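The Small Stuff: In Praise of the Desk Toy

By Shadi Chidiac 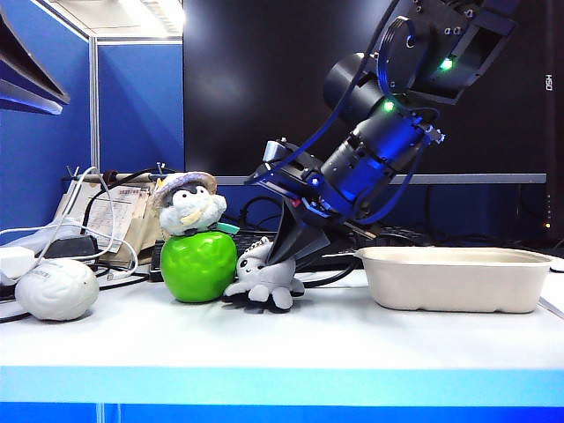 Why do grown people keep toys on their desks?

Mostly because hands get bored before heads do. A person on a long phone call will fold a receipt into a tiny accordion, or take a pen apart and lose the spring, and a toy gives those same fingers something better to do. There is also the matter of company. A small face next to the keyboard is a friendly thing to look up at when the spreadsheet has stopped making sense, and it never asks how the spreadsheet is going.

I have been thinking about this since May, when I moved my own desk from the back bedroom to the corner of the dining room and had to carry everything across the hall in a salad bowl. The computer took one trip. The toys took 2, and I am including in that the tin frog my sister sent me when I passed my driving test, which was a very long time ago and which I have moved through four apartments without once asking myself why. It sits by the lamp. It has always sat by the lamp!

People tend to sort themselves into camps on the subject, and I have come to believe that the camps are really about texture. The plush people want something soft with a face on it. A gray octopus with dot eyes and a bit of a smile is just about the perfect desk plush, to my mind, because the limbs are stubby and spread out flat and the thing looks settled wherever you put it. A plush bear will slump over by lunchtime. A creature that is mostly head and a few short legs has nowhere to slump to.

Then there are the squeezers, who are loyal to the stress ball and a little fierce about it. The brain is the classic shape, and I used to think it was a tired joke until I spent a week with one beside my own keyboard and found that the folds give your thumb somewhere to travel. A plain round ball is fine for the first minute or so. After that you want some scenery. My neighbor on the second floor does payroll from home and goes through one every tax season, and she keeps the old ones in a drawer as if they had earned a pension.

The third camp, and the one I belong to in spite of the frog's best efforts, is the arrangers. We don't squeeze anything. We put a penguin in a straw hat on top of a shiny green apple and leave it there for a month, and every so often we nudge the hat. There is no use in it at all, but there is a great deal of pleasure, much the same pleasure my grandmother took in her windowsill, where the china shepherd was allowed to visit the china goose on Sundays and had to be back by Monday morning.

The shop where I buy most of my things is called Flanik, and it is not much wider than a bus. When I stopped in last week they told me there were 2950 little items on the shelves at last stocktaking, and I can believe it, having once knocked over a whole row of rubber ducks with my handbag. Fernandes, the stationery store across the street, has a smaller selection by the register, and I'm told the erasers shaped like vegetables sell better than the erasers shaped like erasers.

If you are starting from nothing, start with one. Pick it up in the shop and hold it for a while before you decide, because a toy that looks charming on a shelf can feel like a wet sock in the hand. Look at the bottom of a figurine and see whether it stands level – the ones that wobble will spend their lives face down behind your monitor. Smooth, glossy things show every fingerprint and need a wipe with a damp cloth now and again. Plush wants a shake out of the window, and if it has a loop on its head you can hang it up by that on a hook while you dust underneath.

Leave some room, too. I know a man with 100 of them, lined up three deep along the back of his desk, and he does his writing on a tray in his lap. He says he wouldn't change a thing, and I didn't argue with him. But I like to have a clear patch in front of me wide enough for a notebook and a coffee cup, with everyone else gathered off to the sides.

Mine are all unpacked now, apart from a glass snail that I wrapped in a dish towel and haven't been able to find. The salad bowl is back in the kitchen. If the snail turns up it will go next to the frog, on the window side, where it used to be.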